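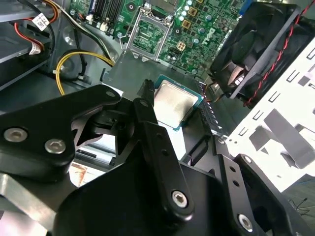 Figure 4. A desktop processor out of its socket. The empty socket and its metal retention frame are on the motherboard behind.

4.2 Processor and socket condition

The processor is the smallest part we tracked and the one most often moved between machines. In the Skonivcombe intake of 601 desktop computers, most units came in with the case closed and the processor in place. We opened a subsample of 200 for the socket inspection. The rest went through the power-on test only and are covered in Section 4.1.

Figure 4 shows the two parts that matter in this section. The processor has a silver metal heat spreader over a green-edged substrate. The socket has exposed pins and sits in a metal retention frame. In sockets of this type the pins belong to the board and the processor carries flat contact pads, so a bent pin is a fault of the motherboard. This affects how the fault is recorded. Several of the older intake sheets from the Vishwakarma workshop list bent pins under "CPU damage," and we moved those entries to the motherboard column before running any totals.

Each subsample unit was inspected in the same order. The side panel was removed and the case laid flat. The cooler was unscrewed in a cross pattern and lifted with a slight twist, the old thermal paste was wiped from the heat spreader, and the load plate was released. The processor was lifted by its edges and set contact side up in a foam tray. The empty socket was then viewed under a ring light from two directions at right angles. A pin that is slightly out of line is hard to see from one direction and easy to see from the other. Our first inspection sheet allowed for a single viewing direction, and we repeated the units checked with that sheet.

We recorded four conditions: clean, contaminated, bent, and missing. Contaminated means there was visible paste, lint, or other matter among the pins or on the contact pads. Bent means at least one pin was out of line with its row. Missing means a pin was broken off. A socket with more than one condition was listed under the most serious of them, with missing ranked above bent and bent above contaminated.

Of the 200 sockets, 61 were contaminated, bent, or missing a pin. Contamination made up the larger share, and the most common material was thermal paste carried over the edge of the heat spreader. Bent or missing pins were found in 30 sockets. These were not spread evenly through the intake. They were concentrated in machines whose Zusum inventory record showed an earlier processor swap, and in machines that had no record at all. Units with a full record and no swap were mostly clean.

We cannot say from these data that the swap caused the damage. A machine that is already unreliable is more likely to have its processor changed, and the record does not give the condition of the socket before the work. The inventory field is also a plain checkbox. It does not separate a change of processor from a processor that was taken out and put back during a cooler replacement.

Paste on the pins was less serious than we had expected. Most contaminated sockets passed the power-on test as received, and several that failed passed after cleaning with isopropyl alcohol and a soft brush. The failures that remained after cleaning were mainly memory faults, where the machine started but found only part of the installed memory. Bent pins gave a wider range of results, from no fault at all to a machine that would not start. The number of bent pins in a socket was a poor guide to the result. Their position mattered more, as some pins in these sockets are spare or share a ground connection with their neighbors.

The processors themselves were in better shape than the boards. Scratches on the heat spreader were common and had no effect in testing. Edge damage to the substrate was rare, and we set aside any processor that showed it without further testing. Markings on the heat spreader were readable in most cases once the paste was removed. Where they were not, the model was taken from the startup screen after refitting.

Two points of practice follow for sorting at intake. The first is that a processor should not be pulled for resale until the machine has been powered on once as received, because a fault found afterward cannot be placed before or after the removal. The second concerns storage. At the Uvivach site, boards were stacked with the sockets open for part of the study period, and lint was found in sockets that had been logged as clean the same month. Plastic socket covers were fitted from then on. We excluded the affected boards from the counts above and list them separately in Appendix B.

The inspection did not cover the small parts on the underside of the processor, which need more magnification than the ring light setup provides. It also did not cover boards with soldered processors. Those were found only in the compact units and are treated in Section 4.4 with the power supplies.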